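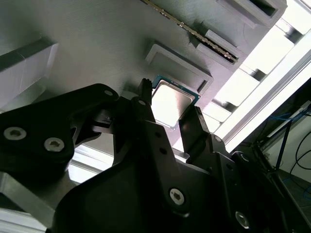 *Gripper of the Vindbridge cell with a desktop processor between its fingers, in front of the ribbed gray parts panel.*

The **Vindbridge cell** is a robotic workstation used at Hadthorpe for practice handling of computer parts, mainly desktop processors and memory modules. It was built in November by Dmytriv, a small automation shop, and is looked after by the staff who run it.

## Gripper

The gripper has two unlike fingers, a narrow prong with a ridged tip and a wider, blocky jaw. Its black plates are held together with hex-socket screws. Processors are gripped by their edges, so that the contacts on the underside are left alone.

## Setup

The panel carries a square recess for the processor and holder blocks for other parts. After any panel change, the recess position is taught again by hand at low speed. The operator then runs 15 test placements with a scrap processor – a good one is never used for this.

## Maintenance

The plate screws are checked every 3000 cycles and retightened where needed. Finger tips are wiped with alcohol at the start of each shift. A worn prong is replaced on its own, but the jaw must be realigned afterward, a job that takes two people. Spare prongs are ordered from Dmytriv under part number 88.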